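The shop is called Holluvel and it sits behind the tire place in Prumness, no sign worth the name. Old desktops come in the side door, sorted ones go out the front. Got there at 9, coffee already gone.

The owner didn't want a big sit-down. Talked while working, mostly with his back to me. He buys office machines by the pallet, 338 in the last load, and the first thing he looks at is the processor.

"People throw out the whole box over a dead power supply," he said. "The chip's fine. The chip is nearly always fine."

He learned it from a repair manual put out by Mogensen, long out of print, and from wrecking things. His first year he bent pins on two boards in one afternoon and had to eat the cost. "I went home early. Didn't tell anybody."

So what does he check for? Edges first, he said, then the contacts underneath, then the lettering on the lid. He types the part number into a sheet before the chip goes anywhere, becuase once it's under a cooler you can't read it without starting over. 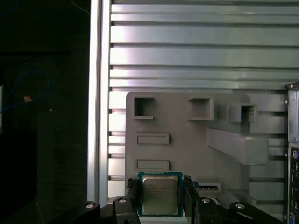

Processor held by its edges, fixture pockets behind.

Holding by the edges is the one rule he repeats. Never the underside, never a thumb on the metal if you can help it. He has a thing about thermal paste too – too much of it, always too much, "like somebody frosting a cake." He scrapes the old stuff off with a plastic card and finishes with alcohol and a coffee filter. Paper towels leave fuzz, he says. I'd been using paper towels. 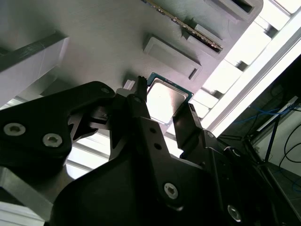
Sorting is the slow part of the business and the part he likes. Grades are A, B and "drawer." A means clean and readable, B means it works but looks rough, drawer means he'll get to it in the winter. Bad light makes trouble here. A lid like this one can go nearly white on one side and brownish gray on the other, and it's easy to take a shadow for a stain. He tilts each one a couple of ways before he writes a grade down. A buyer at Sternovska once sent back a whole tray over marks that wiped off, and he still brings it up. Twice, while I was there.

The money isn't great. A decent used chip might bring him 80 dollars, most bring a lot less, and the cases go for scrap. What keeps the lights on is complete machines, cleaned up and sold to families and a couple of small offices in town.
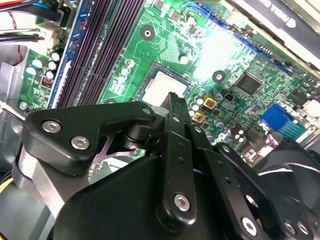

Should a first-timer take the memory out before changing a processor?

Leave it in unless it blocks the cooler. The sticks don't mind, and every extra thing you pull is one more thing to seat again when you're tired.

He'd like a second bench by September, and somebody part time who can read small print. "My eyes are going," he said. Then the phone rang, a guy with a van full of towers wanting to know if the side door was open. It was.

Contact us | Copyright, all rights reserved | Back to top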